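Dovelmont Shared Kitchen Newsletter
February 5, 2023

Storage notes: loose cutlery, clear bins

The second-floor kitchen has been without a working cutlery drawer since November, when the left runner on the Raptis unit sheared at the front bracket. Replacement runners are on order. In the meantime loose cutlery is being moved to open clear bins, sorted by type, with plastic and metal allowed in the same bin where the type matches.
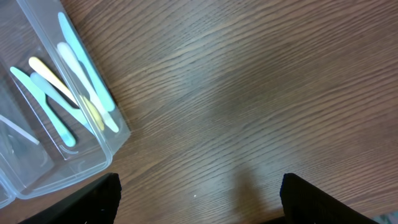
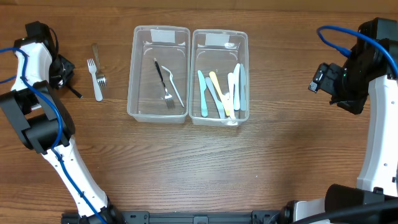
The choice of bin came down to internal length. A standard dinner fork needs to lie flat, or nearly flat on the diagonal, without lifting one end over the rim. Indira Gowda measured the longest pieces in the kitchen and added a margin of 3 cm. Bins shorter than that were rejected, including the Pumeck stacking trays left over from the stationery cupboard, which hold teaspoons well enough but force forks to stand at an angle and tip out when the tray is carried.

Clear plastic was preferred over opaque for one reason: the contents can be checked from the side and from above, so a bin that is running low gets noticed before lunch. The drawback is that crumbs and water marks show as well. Bins should be emptied and washed once a week, dried fully with a cloth, and left open to the air before the cutlery goes back. Do not run them through the dishwasher. The Zisen machine on this floor reaches a temperature on its main cycle that will warp thin plastic walls, and a warped bin no longer sits flush against the one next to it.

Sorting rules

Sort by type first, material second. Forks go with forks whether they are steel or plastic. Knives are kept separate from everything else. Reusable plastic knives are light and slide over each other, and if they are mixed with forks the tines catch and the whole bin comes up in one handful. Place knives with the handles toward the same end so that a person reaching in touches a handle first.

Color is not a sorting criterion. Several people asked whether the pastel plastic pieces should be kept in sets. They should not. The sets were incomplete when they arrived from the old building, and matching them takes time at the sink without any benefit at the table.

Sharp knives, meaning anything with a serrated or ground metal edge, do not go in the bins at all. They stay in the block next to the stove.

Labels

Labels go on the upper wall of each bin, near the rim. Use tape and a permanent marker, with one word per label. Paper labels were tried first and lifted after the second wash. If a label becomes hard to read, remove it completely before applying a new one, as layered tape collects grease along the edges. Residue comes off with a little cooking oil left on for 4 minutes, followed by dish soap.

Capacity

A bin is full when the top layer reaches two-thirds of the wall height. Above that, pieces slide over the rim when the bin is moved. Overflow goes in the lidded box on the lower shelf, which currently has room for almost 50 pieces. Refill from that box before opening new packs.

Cracked or split plastic should be thrown out and not returned to the bins. Check the neck of each fork and the point where a knife blade meets its handle, where stress lines appear first. Metal pieces with loose handles can be set aside for Athina Vlachopoulos, who will re-glue them in batches with a two-part epoxy. Allow 30 hours for curing before use.

When the drawer is back in service the bins will be kept for events and for the meeting room cart. The drawer insert is slightly narrower than the old one, so the bins will not fit inside it and no attempt should be made to trim them. Measurements for the new insert are taped inside the cupboard door above the sink. Corrections to Indira, please, in pencil on the same sheet.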